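Jordan Blackburn
Monday, February 18, 2019

1/ Spent the morning on the floor of the back room at Ornport. White gloss tiles, laid in November, and every scrap of paper shows on them.

2/ The old broom went in the skip. The bristles had splayed and it pushed dust along the grout lines and left it there.

3/ For picking up I like a plain plastic dustpan with a tube handle. Ours is beige. Wrappers go in first, then the paper bits behind it.

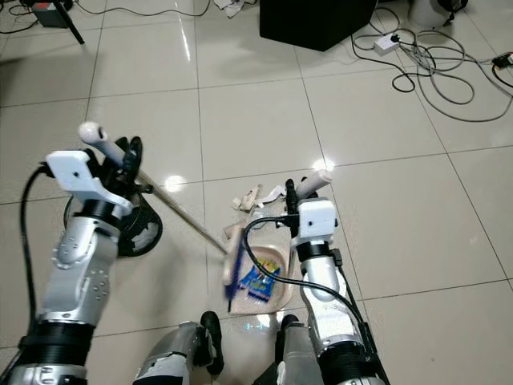

4/ Cables next. They want lifting off the tiles before you sweep near the power strip - unplug it first if you can. I can't, the fridge next door trips.

5/ The room is 90 square feet, so it's not a long job. The corridor to Clultton is longer and I do that on a different day.

6/ Pens. If a pen still writes it goes in the mug by the door. If it doesn't, bin.

7/ Mopping tomorrow. Warm water and a small squirt of washing-up liquid, then a dry cloth - gloss tiles streak if you leave them to dry on their own.

Comments (3)

Wumbei: We've got the same sort of tiles in our kitchen. Vinegar leaves ours dull so I've stopped using it.

Iter: Does the tube handle come off? Mine snapped after a year.

Wumbei: Try a microfibre cloth for the drying.

Contact | Terms | © 2019 Jordan Blackburn | Back to top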